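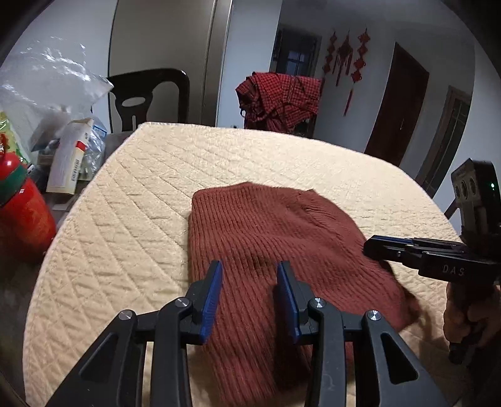 Draswood District Soccer Association
Progress report to the Brarkow Community Sport Fund
Reporting period: April to September

1. Registrations

The Association registered 614 junior players for the outdoor season against a funded target of 800. The shortfall is concentrated in the under-15 and under-17 divisions, where two clubs were unable to field second teams. Under-9 and under-11 numbers met expectations at all clubs except Plillow, which lost access to its lower field in May and has since shared the Chan Road grounds.

2. Coach accreditation

Funding was provided for 100 coaches to complete the entry-level course. At the close of the period 92 had done so. The remaining eight have finished the online component and are enrolled in the October practical session at Draswood. No further call on the grant is expected under this item.

3. Fields and equipment

Portable goals have been delivered to Chan Road and Plillow and were inspected before use. Line marking at Chan Road is now done under contract, and the match-day complaints recorded in last year's report have not recurred. Replacement of the centre floodlight remains outstanding - the supplier has revised its delivery date twice, and the Association has asked for written confirmation before releasing the deposit.

4. Girls' development program

The program ran for the full season with weekly training at Chan Road. Attendance dropped during the school holidays and recovered afterwards. Two participants were selected for the regional under-15 squad. Clubs have asked that training begin half an hour later next season, at 5:30 p.m., to allow for travel from Plillow.

5. Variation requested

The Association seeks approval to move the unspent portion of the under-17 travel allowance to winter indoor hire. The total grant would be unchanged. A decision before the end of October would allow the hall booking to be confirmed.

Submitted by Tanner Fortin, Competitions Manager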